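Sandamali Akanda has spent most of the summer swapping grippers on the two-arm bench at Barine. She says the choice came down to two parallel models, the Viris and the Jang.

"The Jang closes faster, but it's fussy with anything round," she says. "Cans were the hard ones. You grab one a bit off centre and it rolls out of the fingers."

She ran 274 grasps with each, using groceries and a small set of drawers.
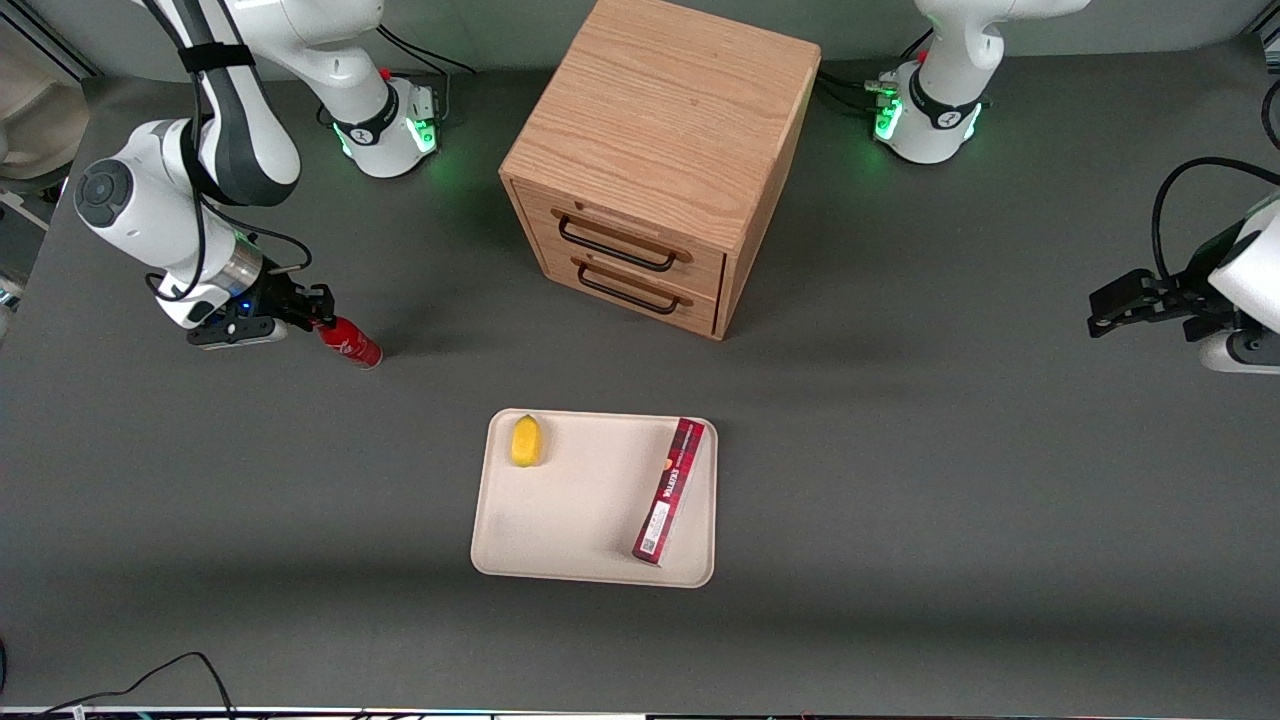 The Viris dropped fewer, though it costs $2,985 against $2,000 for the other. Akanda thinks the gap is fair. "We lost 40 grasps on the Jang to slipping -- I'd pay to get those back."

Her colleague Lihua Qin is less sure. He wants to try softer finger pads on the Jang before anyone orders more.

"Pads are cheap," Akanda agrees. "We'll do that in April and run the same list again."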